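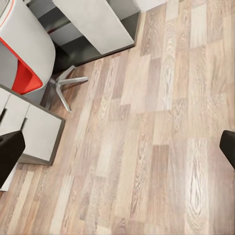
Senad Janevski wrote back to me after the last one of these to say that I was being unfair, that people like a warranty, and that a warranty costs a firm nothing if the product is good. Start with that. Read it out slowly. Then ask the room how many of them have ever claimed on one.

8 min read

Wait for hands. If there are plenty of hands, skip to the Sandberg bit and come back.

Title slide stays up while I do the opening. Don't apologise for the title. "Lifetime of what?" is the whole talk and they may as well have it now.

Opening. I bought a kettle. The box said lifetime guarantee, in gold. The leaflet inside said the guarantee covered the lifetime of the product. Pause. When the kettle stops working, its lifetime is over, and so is the guarantee. I rang Vivitz and put this to them and a very polite man told me it was a common question. He did not say what the common answer was.

(Usually gets a laugh. If it doesn't, move on quickly, don't explain it.)

Now the serious part. I am not saying guarantees are a swindle. I am saying that the word on the box is written by one department and the leaflet by another, and I would like to know whether they have ever met. Everything I'm going to show comes from leaflets I have read to the end. It was a dull summer.

FIRST SECTION — who is being promised what

Brisavmont suitcase. Guaranteed for life against faults in manufacture. Fine. Then it leaves out wheels, handles, zips, locks and lining. Read the list aloud, with a gap after each one. What remains is the shell. I have owned suitcases since I was a student and I have never once had a shell go. It was always a wheel or a zip.

Someone will say that wheels wear out, so of course they aren't covered. Agree with them. Then ask why the tag has a picture of the wheels next to the word "life".

Check the pronunciation of Brisavmont before the day. I have said it two ways in two talks.

The original buyer point. Lots of these end when you give the thing away. Your mother buys you a pan, she keeps the guarantee, you keep the pan. My own mother has thrown out every receipt she was ever handed, so that is my pan dealt with.

SECOND SECTION — the cost of asking

Keep this one short, it ran over in September.

Sandberg garden chairs. Claim accepted, no quarrel at all, they were charming. I had only to post the chair back at my own expense, in the original packaging. Who keeps the box a garden chair came in? Ask it as a real question. Last time a man at the back did keep his, and I was glad to hear it, and he had never needed it.

Postage came to 80 pounds. The chair was 100 new. Put both figures up on the slide and say nothing for a bit.

Senad's argument again here: it costs the firm nothing if the product is good. Well, it also costs the firm nothing if the product is bad and the customer can't face the post office. From outside I can't tell those two firms apart, and neither can he. I did say so in my reply. He thinks I am a cynic. He may be right, but he hasn't got his money back on the blender either.

Don't name the blender. He asked me not to.

THIRD SECTION — the number on the box

Nurkex torch, "tested 1,000 times". Tested how? I wrote and asked. Switched on and off, dropped, left in a drawer? The answer was that it had been tested to a high standard. I wrote again and have had no answer, though that was only a fortnight ago and they may be busy.

Be fair here. It is a good torch. I use it for the bins. I am complaining about the sentence.

If there's time: a number with no unit ought to be treated like a stranger who is too friendly. If there isn't time, drop it, it's a bit much anyway.

WHAT I'D DO

They will want advice, they always do, and I haven't much. Read the exclusions before the promise. Look for who pays the postage. Take a photo of the receipt the day you buy, and don't fill in the little card unless the leaflet says you must — mostly it is there to get your email address.

And remember the shop. You may well have rights against whoever sold it to you, whatever the gold sticker says, and in my experience the shop is often easier to argue with than the maker. I am not a lawyer. Say that clearly, somebody wrote it down wrong once and I had letters.

Questions. Likely ones: extended cover (I don't buy it, but I'm not going to tell a person with five children and one washing machine what to do). Phones (no idea, pass). Is the kettle still going? Yes, annoyingly.

Bring: both leaflets, the Brisavmont tag, water. Give the clicker back to whoever lent it.

14 comments · 6 shares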